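Bathroom Corner, Take Two
January
By the newsletter desk

We have been wanting to write about the bathroom corner at Flasusia for ages, and now that the toilets are standing in their row against the pale wall, we finally get to! If you're planning a small bathroom this winter, go and have a look at how the little things sit next to the big ones. 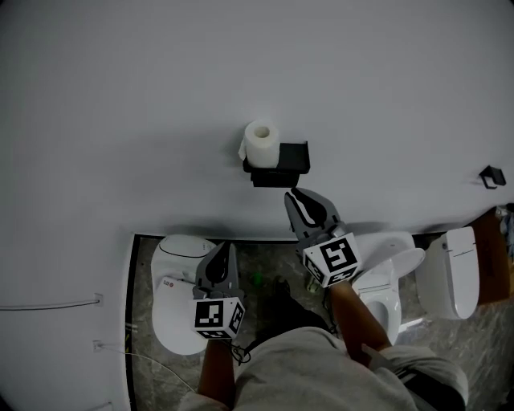
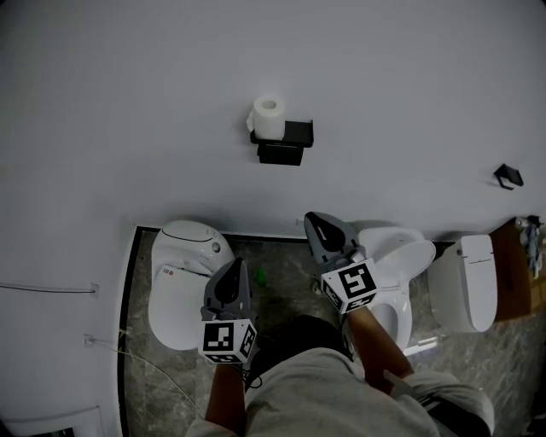
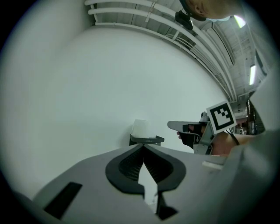
Let's start with paper, the thing everybody leaves until last. A holder with a flat shelf on top is such a good idea in a tight room. You get somewhere to put a spare roll, your glasses, a cup, whatever is in your hand when you walk in (and something always is). At home I went 13 years with a plain bar and a windowsill I couldn't reach. I swapped it for a shelf type from Plindska and the job took two screws and one cup of coffee.

Height matters more than people think. Sit down, reach forward without leaning, and put a pencil mark where your hand lands. Do it again with the lid up, and get the shortest person in the house to try too. We've heard from five readers who hung theirs by eye and ended up moving it, so please do the pencil thing first!

Then there's power. Smart toilets are wonderful on a cold morning, but they want an outlet, and cords look a lot better when they've been thought about before the tile goes down. The Ventura planning sheet has a nice page on this, with space to draw in your own walls, and Clekier has added a matching one for lids and how far back they swing. Some two inches of extra room behind a lid can save a lot of grumbling.

Both sheets are at the front counter, free to take. Bring your measurements along and we'll happily go through them with you. Next month we're on to mirrors, so send in your questions about fog, lighting and crooked walls.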